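Speaker notes: Keeping a desk you can work at
Lunchtime talk, Endale library, upstairs room. 50 minutes including questions.

Slide 1. Title
Wait for the door to close. Say where the toilets are. Handout is on the chairs, one sheet, both sides. Mention that the talk was first given at Bendaritz in November and has been cut down a fair bit.

Slide 2. Who this is for
People who work at home at least part of the week and share the table with something else: meals, homework, sewing, bills. Ask for a show of hands on who clears their desk at the end of the day. Don't comment on the result, move on.

Slide 3. The count
I went through my own desk at Murkuvari before the move and wrote down every item on it and in its drawers. 397 items. Paper clips counted as one box. Pause. More than half were things I hadn't used since putting them there. Pens were the largest group, then cables, then paper with one line of writing on it.

Slide 4. Near, middle, far
Explain the three distances. Near is what you reach with your elbow at your side. Middle is a straight arm. Far means you have to lean or stand. Most desks have the wrong things near: the stapler, the lamp base, a plant. Near should be what you use every hour. Draw it on the flip chart if the room is small enough for people to see.

Slide 5. Pens
Keep 4. Test the rest on scrap paper and throw out the ones that skip. One cup, never a drawer, as pens in a drawer get bought again. The cup goes in the middle distance on the side you write with. Markers go in cap up so you can see the colour, and if the cup is so full that you have to push one in, take one out.
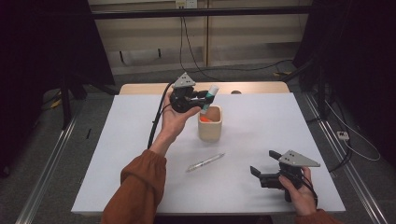 Slide 5: marker and pen cup, white work surface

Slide 6. Surface
A pale surface shows up crumbs, ink and small screws. A dark one hides them. If you can't change the table, lay a large sheet of paper over the part you use and replace it when it gets marked. At Dedari they did this on all the shared tables and the cleaning time went down. Someone will ask about glass. Glass is cold on the wrists and I don't recommend it.

Slide 7. Paper
2 trays only. One for things that need doing, one for things to file. No third tray. Read out the list of what people put in the third tray (on the back of the handout). Skip this if running late.

Slide 8. End of the day
Cup back in its place, trays squared up, mug to the kitchen. Do it before you shut the computer down, as people walk off once the screen is dark.

Slide 9. Questions
Likely ones: children's things, standing desks, what to do with old chargers. For chargers, the recycling point details are on the handout.
Leave the slide up. Collect spare handouts and put the chairs back in rows.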